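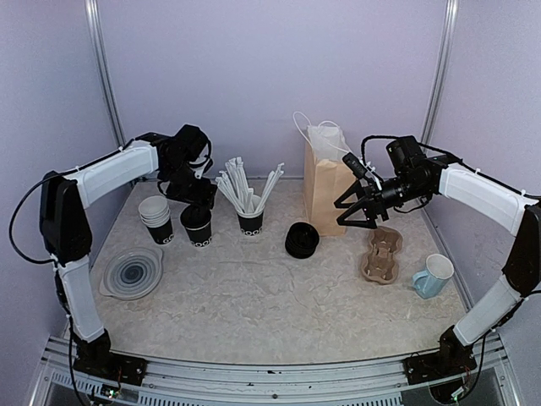

The takeaway cell at Olthorpe, both arms on the front rail.

Everyone wants to talk about the software. Fine. I want to talk about cables.

Halima Adeleke looks after this cell and she spends more of June on cable ties than on code. Good. More shops should work like that. A cable loop too short and the wrist pulls on it at full reach. Too long and it drags through the cups. You find the right length by moving the arm by hand, slowly, all the way out, before you cinch anything.

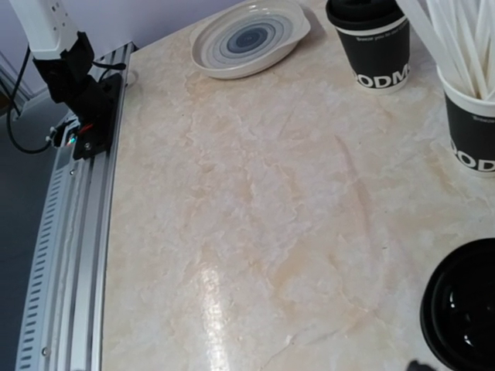

Then the base mounts. Check them every 100 runs, not when somebody remembers. Ebere Amadi reckons 200 is plenty and we've argued over it more than once - I still say 100. A mount that creeps a hair at the rail is a lot worse out at the fingers, and then people go retuning the grip for a week when all it needed was a hex key and ten minutes. Seen it at Posance. Seen it agian at Erner.

And write it down! A paper log, taped to the bench, whoever did the bolts signs it. Ours has 27 entries and its the most useful document in the building.

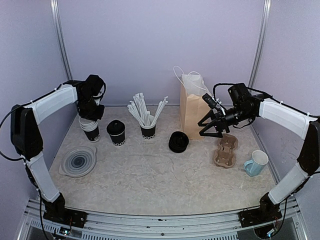
What I'd change

Pay for the boring hours. Put them in the quote, on their own line, so the manager can't quietly trim them later. If a client won't wear that, I'd sooner not build them the cell.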